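Before you start: give the sash a good wipe with a dry cloth and let the room warm up for 2 hours. The Stikside strip grips so much better on a clean, dry frame!

## 3. Fitting the Stikside draft strip

1. Open the sash and measure each side, top to bottom. Write the numbers down (you'll forget the second one by the time you reach the scissors, I always do).
2. Cut each length 3 mm long. The foam squeezes up beautifully at the corners and closes the gap.
3. Peel back 25 mm of the backing paper, no more, and press the end into the top corner.
4. Work down the frame with your thumb, pulling the paper away as you go. Don't stretch the strip. It will creep back overnight and leave a hole at the bottom.
5. Close the sash and lock it. You should feel a little push-back from the foam.

**Note:** Vilmos Boros, who wrote the first version of this guide, used the thin Lengyel profile on everything. It's lovely on tight sashes, but go for the thicker one if a coin slides through the gap.
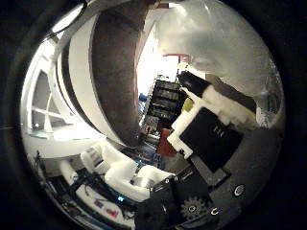
6. Run a damp hand along the join on a windy day. Cold spots show up right away, and a short patch of strip fixes most of them.

**Caution:** Never cover the drain slots in the bottom rail. Water has to get out!

Painted frames need an extra day after painting before you try step 3. See section 4 for storm panels.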